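Re: [bench-and-table] Black tops, pale parts, and what to put behind them
From: Gwilym Gronow
To: bench-and-table list

Hello Benito, and hello everyone else who has been following along,

I meant to answer this on Wednesday and then the evening went to clearing out the bottom shelf, so please forgive the delay. I've left your whole message in below so people don't have to dig for it.

Benito Cordero wrote:

> Hi all,
>
> I'm finally redoing the table at the back of my workroom and I'm stuck on
> color. The old top is a sort of honey brown and I lose everything on it.
> I make small white printed parts, mostly blocks, spacers and feet, and
> my wife says I should go with a black top. I worry it will show every
> speck of dust and make the room feel like a cave, especially from
> October on when the light goes early.
>
> The wall behind it is cream now. Should I leave it alone, or go for
> something stronger? I had a can of green in my hand at Requena last
> weekend and lost my nerve.
>
> Last thing. Do you work straight on the table or in a tray? I bought one
> of the Clolex trays and the lip is so low that things roll right over
> it. I paid 12 dollars for it so I'm not heartbroken, but I'd like
> the next one to be right.
>
> Budget is 400 for the whole corner, paint included.
>
> Thanks as always,
> Benito

Your wife is right about the black top, and I say that as somebody who argued against one for years! I had a gray table before, a nice enough gray, and I was forever sweeping my hand across it to find a white spacer that was sitting in plain sight. On black they jump out at you. You will see dust, yes, all of it, but I've come around to thinking of that as a kindness, as I now wipe the table down before I start and it takes less time than making the coffee. A slightly damp cloth first and a dry one after. Please don't use anything with wax in it. I did that once and had smears until spring.

Get the dullest finish you can find. I tried a test patch of Basetti in the satin and it threw the ceiling light straight back in my eyes, so I went over it with Skivis matte, which I like very much, though it wants two thin coats and a lot of patience in between (I have never had the patience, and there is a thumbprint in one corner to prove it). If you're buying a ready-made top instead of painting, carry it over to the window of the store and tip it back and forth before you pay.

As for the cave business, that is where the wall comes in, and I wish you'd kept hold of that can of green. Cream behind white parts is hopeless. The outline of anything tall simply melts into it when you're sitting down at table height, and sitting down is how most of us work. A strong green behind a black top gives you two quite different grounds, one below and one behind, and pale things stand clear of both. It also cheers the place up a good deal in the dark months. I know it looks alarming on the little card. Everybody who comes in says something about it the first time, and by the second visit they've stopped.

If the whole wall is too much for you, do a panel. Paint a board, stand it behind the table, live with it for 6 weeks and see how you feel. I'd make it a good bit wider than you think you need, though. My first one stopped short on the right and I kept noticing the end of it, like a picture hanging crooked.

Screens differ, of course, so don't try to match a paint from one.
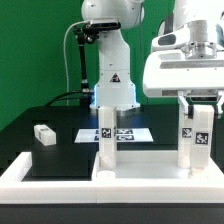 Bright green wall behind the black top, with the tall white block standing in the tray.

The block is one of the printed ones, so it's a fair comparison with what you make. Look at how its edges read and you'll have your answer on cream.

Now, trays. I do work in one, for nearly everything, and I'd be sorry to go back. Part of it is the rolling, as you say, but mostly I like being able to lift a half-finished job out of the way and put it somewhere safe when the table is wanted. I don't know the Clolex one except by sight. What I'd look for is a flat floor, first of all. Lay a ruler across it in the store, both ways and then corner to corner. A tray that bows in the middle is fine for sandwiches and no good at all for standing a tall block on end. Then a lip high enough to stop a round foot when you nudge it, but low enough that your wrist doesn't rest on it all afternoon. I would sooner have one big tray than two small ones, and do leave yourself table on every side of it.

On money, I think 400 is plenty. My own corner came to a little over 200, and that includes the paint I spoiled. Do the wall first, then the top, then buy the tray last of all, when you can see how much room is left in front. I did it the other way around and had to give a perfectly good tray to my sister.

One question back to you — how deep is the table going to be? You didn't say, and if it's a shallow one I might change my mind about the size of the tray.

Warm wishes to you both, and tell your wife she has an ally,

Gwilym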